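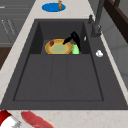 Do I need to book a guide to use the Skidby walk set?
No guide needed. The set is made for people going round on their own or in a small group, at whatever pace suits. Start at the old tram shed, follow the map, listen at each stop.

Skidby Mill Girls Self-Guided Walk Set
From Plotorton Walks

Product code 161. In stock, ships from our own store room.

The walk follows the women who worked the Skidby thread mills and went out on strike over fines and locked doors. You pass the yard gate, the hall where they held their meetings, the row of boarding houses on Korletey Street, the corner shop that gave credit during the strike and the chapel that wouldn't let them in. Ends at the canal bridge. Bench there, and a bakery across the road, closed in January.

What's in the set
Folding street map, printed both sides. Old street names in brown, todays names in black.
Booklet with the story for each stop, plus a short reading list at the back.
Card with a code for the audio. Works with the Pikik player or any phone browser.
Cloth bag with a long strap.

Audio
Voices are local, recorded in the streets where we could manage it. Some traffic noise on the Korletey Street track – sorry, we tried it at dawn and the trucks were already going. Full transcript online in large print. Download before you leave home, signal is bad under the viaduct.

Map
Third printing. We fixed the alley behind the dye works, which was on the wrong side in the second printing. If you have the older map just ask for the correction slip, no charge, send a stamped envelope. Paper is heavier now and takes a fold better. Not waterproof. A light drizzle is fine, a real downpour isnt.

Distance and ground
The full route is 2 miles. Mostly sidewalk, a stretch of cobbles by the yard gate, one flight of steps down to the canal. The step-free way round is the dotted line on the map and brings you out at the same bridge. Restrooms at the library and at the tram shed when it's open. Dogs fine everywhere except inside the library.

Short version: stop at the meeting hall and take the bus back from outside. You miss the boarding houses but the audio for them makes sense on its own.

Schools and groups
Class pack has one teacher booklet, a stack of pupil maps and the audio with no time limit. Pupil maps have the harder parts of the strike story told more simply, and a blank panel for notes. Please tell us the age group when you order, there are separate versions. Groups bigger than a class should split up, the sidewalk by the chapel is narrow and people do live there.

Reading to go with it
The booklet text is about 3000 words. We also sell the strike songbook and the reprint of the 1000-name petition, both listed under Print. Petition reprint is a big sheet and comes rolled in a tube, so it ships seperately from the walk set.

Ordering
Add to basket, pay by card. Shops and museums – trade terms on request, use the form and put TRADE in the subject line. Gift wrap is plain brown paper and string, tick the box at checkout.

Returns
Unused sets can come back for a refund as long as the audio card hasn't been scratched off. Damaged in the mail, send us a picture of the package and we'll send another.

Audio codes on the first batch of cards stopped working after the site move. If yours says expired, email the code printed on the card and you'll get a new one back.

Page updated January 14, 2023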